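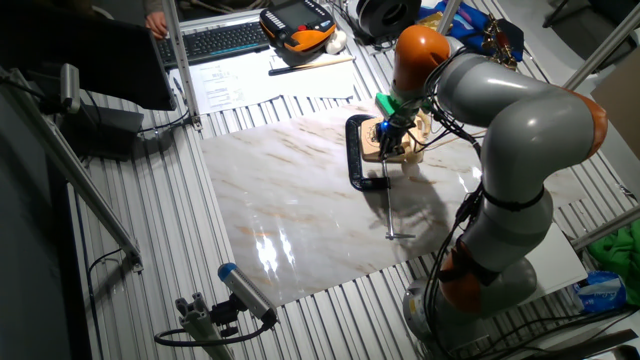

Speaker notes: Talking on the Phone, and How We Learned It
Miston Library evening talks, 1 February 2021
Grażyna Bednarek

(Wait for the doors. Water on the left side this time.)

Good evening! I'm so glad you came out on a Monday. I want to talk tonight about something everyone in this room does well and hardly anyone remembers being taught, and that's how to hold a telephone conversation. How to start one, how to take turns in one, and how on earth to get out of one.

Ask for hands: who was given a sentence to say when answering as a child? Let people shout theirs out. Somebody always has "Miller residence, may I ask who's calling," said in a tiny formal voice, and I love it every time. In my house we said the last four digits of our number and then waited, like spies.

I've spent the past few years recording people's memories of this, mostly in Miston and over in Jiltness. 115 people so far, and 388 separate stories, and if you have one I want it before you go home tonight.

PART ONE. HELLO

Early callers didn't have a settled opening. People had to decide what you say to a person you can't see, who may not know who you are, and there was real argument over it. (Do the "Ahoy" bit here, short version. Don't do the accent.)

Then the point about the ring itself. When a phone rings, the person who picks up speaks first, even though the other one has all the news. Try doing it the other way tonight, call a friend and when they answer say nothing. They'll say hello again, higher. Play the two clips from Jiltness, the baker and then the sisters. Let the sisters run to the end because the laugh is worth it.

PART TWO. DIALING

Slow down here, it's the part people enjoy most. On a rotary dial the number has a length you can feel. A 9 takes its time coming back around, and a 0 takes longer still. People told me they liked some friends a little less for having a lot of nines! One woman in Miston said she could tell from the kitchen who her brother was calling, just by the sound, and she was right often enough to make his life miserable.

And all that waiting gave you time to lose your nerve. I have seven separate accounts of a boy dialing all but the last digit and hanging up. Read the one about the May dance, the whole page.

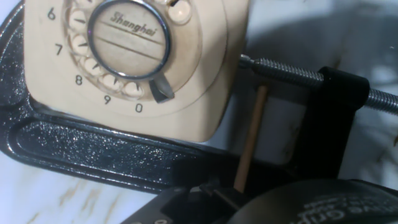 Gijs Peeters wrote to me after the Jiltness version of this talk and said I'd left out the party line, where the trouble was never nerves, it was the neighbors. He grew up sharing a line with three other farms, and his mother wouldn't discuss money, illness or his uncle on it. "We had a second language for the telephone," he said, "and I still use it with my sister."

I've added him in because he's completely right. Follow with the code words: "the cousin from Pimentel" for the doctor, "rain" for a bill. Ask if anyone here had one. (If it goes quiet, tell them ours was "the piano.")

PART THREE. GOODBYE

My favorite part, so leave at least nine minutes for it. You can't just stop. Listen to any phone call and you'll hear the closing start long before the end. "Well." "Anyway." "So." "I should let you go," as if you'd been keeping the other person prisoner. Then one of you remembers something, and the whole thing has to be wound down again from the top.

Play the Morell tape, the call with four goodbyes in it. Stop after the second one and ask the room whether it's over. They'll say yes. Start it again.

Then the question I can't answer yet. Do people who grew up texting close a call differently? My niece's calls end like a door shutting, and she swears that's normal. I think she may be right, and I'd love to record more people her age.
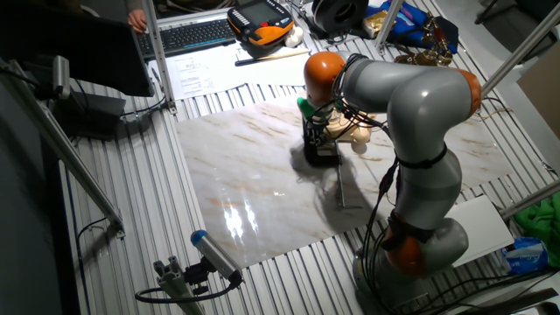
Slide 14: break, ten minutes, back for questions

AFTER THE BREAK

Sign-up sheet is by the coats. Stories can be two lines long. Say again that I don't need dates or proper names, only what was said and who was standing in the hall listening.

If asked about video calls: yes, the waving! Why do we all wave? Throw it back to the room.

Related talks
Letters Nobody Mailed
The Front Porch in Jiltness
What We Call Supper
Doorbells, Knockers and Just Walking In

Search talks and notes Go

Contact | © 2021 Miston Library Evening Talks | Back to top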